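Fullico adds a kitchen scoop to its Flavelness range

The household goods maker Fullico will add a plastic scoop to its Flavelness range in September. The scoop is meant for flour, rice, oats, sugar and other dry goods that people keep in jars and bins. It will be sold through Van Loon stores and on the Fullico website.

Flavelness started with a set of storage jars and now also includes lids, labels and a bread bin. Customers who bought the jars kept asking for something to fill them with. The customer service desk logged 155 requests for a scoop, more than for any other product the company did not yet make.

The new scoop has a shallow bowl with rounded shoulders and a long, slender handle. The bowl holds 54 grams of plain flour when leveled off. It comes in one color, a soft mint.

"Our first version was deeper, and flour stuck in the corners," said Stijn Van Acker, product manager at Fullico. "We went through 4 shapes before we settled on this one. The handle got longer as well, so that you can reach the bottom of the tall jar without getting oats up your sleeve."

The shape was tested in home kitchens over the spring. Testers were asked to use the scoop every day and write down what they used it for. Most kept it near the stove or the bread bin. A few ended up using it for laundry powder or bird seed, and Fullico says that is fine as long as a separate scoop is kept for food.

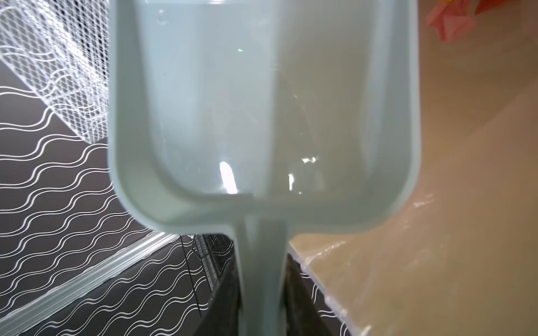
Van Loon will carry the scoop in the baking aisle, next to the Flavelness jars. The first delivery is 900 pieces, with a second order to follow later in the fall.

"People come in for a jar and then ask where the scoops are," said Mieke Maes, who buys kitchen goods for Van Loon. "Until now we sent them to the ice cream section, and those are the wrong shape for flour."

The scoop can be washed by hand in warm water with dish soap. It should be fully dry before it goes back into a jar. Fullico does not recommend it for hot liquids or frying oil.

Stores that want to order the scoop can contact the Fullico trade desk. Orders received by noon on Tuesday ship the same week — later orders go out with the next delivery.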